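Notes for unit 6: Reading a hallmark on silver

In this unit we leave weight and price and look only at marks. Please bring the Birex loupe from the first session and your own notebook.

A fineness mark gives the silver content in parts per thousand. The mark 925 is sterling, 800 is common on older table pieces. Do not mix it with the maker's mark, which says who sent the piece to be tested.
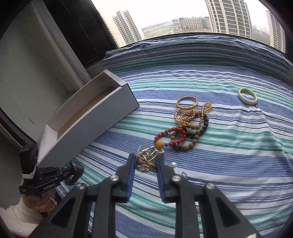

Photo: Donati course archive

Plated pieces are the main difficulty for beginners. Some carry a number such as 100, and students take it for a fineness. It usually speaks about the plating and tells you nothing of the metal under it. Look at the high points first -- rims, handles, the back of a spoon -- where the plating goes thin.

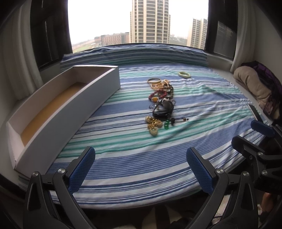
Walholm, September

Exercise. The study tray has 46 small pieces, and you may choose up to six. For each one write down:
the fineness mark, if there is one
the maker's mark, drawn by hand
the place where you found it
your opinion, solid or plated

Work with the loupe close to the eye and bring the piece to it. If a mark is worn, write "not readable" and go on -- a guess is worth less than an empty line. The Rurnuvov tables of marks are on the shelf by the door and must stay in the room.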